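### 3.2 Study area and household interviews

Gestdale is a town of 2126 households on the east side of the Salinas valley. Most of its housing was built before the water main was extended, and many homes still have both a private well and a town connection. We mailed a letter to 1519 of these households in January and asked one adult in each to keep a record of water use for 30 days.

Interviews were held in the home, usually at the kitchen or dining table, and lasted up to an hour. Lilian Mussa and Delia Bustos did the interviews in English and Spanish.

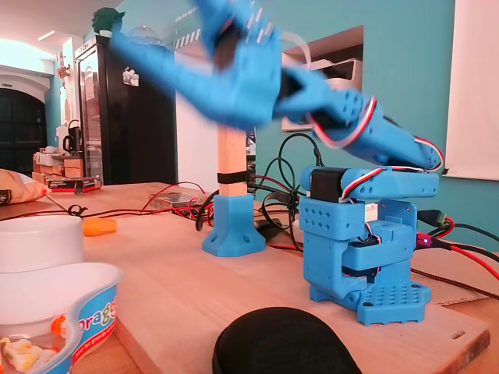 **Figure 4.** Tabletop with a light wooden board and a blue 3D-printed arm.

Each person was asked which tap they used for drinking, cooking, laundry and the yard. Answers often differed within the same home – an older parent might drink only from the well while the children used the town supply. In those cases we recorded both answers and coded the home as mixed.

People were also asked to guess their monthly use before looking at a bill. We kept the guess even when it was far off, as it is used in Section 4 to
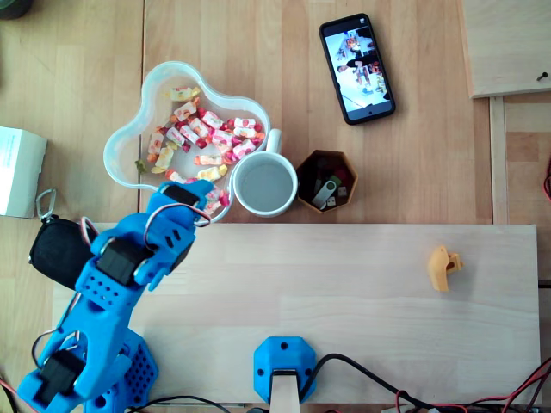 compare stated and metered use. Homes with no working meter were left out of that comparison but kept in the rest of the analysis.

Valentina Orellana coded the answers and Mwende Shemweta coded a second copy without seeing the first. Where the two disagreed, the original notes were read again and a single code was agreed on. Well depth was taken from county permits where these existed.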